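# Keeping Household Papers and Account Details Safe at Home

*Household Guidance Sheet, Rernbridge Residents' Advice Office. Revised in May.*

Most private information that leaves a home does so on paper. Bank letters, pharmacy labels, pay stubs and old tax forms go out with the recycling, or sit for weeks in an unlocked mailbox. The tips on this sheet are intended for ordinary households and require little equipment. Readers who rent, or who share a kitchen or hallway with other tenants, should pay particular attention to the sections on mail and on shared computers.

## Incoming mail

- Empty the mailbox every day. If you will be away for 2 nights or more, ask for your mail to be held, or have a neighbor you trust collect it.
- Open mail in one place. Letters opened in the car, on the stairs or at the kitchen counter tend to be put down and forgotten.
- Sort each item at once into one of 3 groups: act on, file, or destroy. Envelopes with a clear window should be treated as private if the window shows an account number or a date of birth.
- Credit card offers and blank checks sent by lenders belong in the group to be destroyed, even if you have never done business with the sender.
- If a regular statement does not arrive when expected, call the company. Use the number on an earlier statement. A missing bill may mean that the mailing address on the account has been changed.

Residents of the Jeledville apartments are reminded that the parcel shelf in each lobby is open to visitors. Outgoing checks should be taken to a post office or handed to the carrier, and should not be left on the shelf.

## Choosing and using a shredder

A strip-cut shredder turns a page into long ribbons, which can be put back together with patience. A cross-cut model produces short pieces and is the better choice for bank and medical papers. Check that the machine accepts plastic cards before feeding one into it. Where it does not, cut the card by hand through the chip, the stripe and the number, and put the pieces in separate trash bags over separate weeks.

Remove paper clips first. Most home machines will take a small staple, but the manual should be checked. Let the motor rest between batches, and oil the blades with shredder oil or an oiled sheet. Cooking oil turns sticky and should not be used. Unplug the machine before clearing a jam – the blades can start without warning once the paper comes free.

Households without a shredder may bring papers to the Rernbridge office on any Tuesday, up to 31 pounds per visit. Binders and plastic sleeves must be removed beforehand.

## What to keep and where

Birth certificates, Social Security cards, property deeds and wills should be kept for life in a locked, fire-rated box. Pay stubs may be destroyed once they have been checked against the yearly wage statement. Keep receipts for appliances as long as the warranty runs, and staple them to the front of the manual. Thermal paper fades, so a photocopy should be made of any receipt you expect to need later.

Do not carry your Social Security card in a wallet or purse. The same applies to any slip of paper on which a PIN or password is written.

Make one copy of the front and back of every card you carry, and put the copy in the locked box. If a wallet is lost, the customer service numbers will be at hand.

## The home desk

The desk is where most papers go astray. Give it a few minutes at the end of each day.

1. Clear the surface. Anything bearing an account number goes into a drawer or the box, and the remainder goes to recycling. 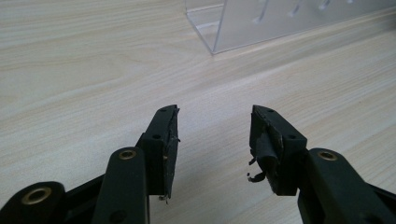 2. Check the printer and scanner. Originals are often left under the scanner lid, and a printer that ran out of paper may finish an old job the next time it is loaded.
3. Lock the computer screen. Set it to lock by itself after a short period as well.
4. Turn calendars and notepads face down, or put them away, before repair workers or other visitors arrive.
5. Empty the wastebasket into the shredder bin if it holds anything with a name and number on it.

## Codes and passwords

Avoid codes that can be guessed from your address, telephone number or birthday. A code taken from a printed example is equally weak: if your door keypad or alarm is set to 3822, the number used in the Niko lock leaflet given out at our front desk, please change it. Choose a separate code for each device.

Long passwords made of several unrelated words are easier to remember than short ones full of symbols. A written list is acceptable if it is stored in the locked box and nowhere near the computer. Change the password that came with your home router – it is often printed on a label that any guest can read.

## Telephone requests

No member of the household, including children, should give out a full name, birth date or account number to an unexpected caller. The following wording may be copied and kept by the phone:

> "We do not give information over the telephone. Please send your request by mail."

End the call after saying this once. If the caller claimed to be from your bank, wait a few minutes, then call the number on the back of your card.

## Further help

Printed copies of this sheet, in regular and large type, are available at the Rernbridge office and in the Nnaji Reading Room. If you believe your details have already been misused, contact your bank or card company first and keep a written record of each call, including the time and the department reached.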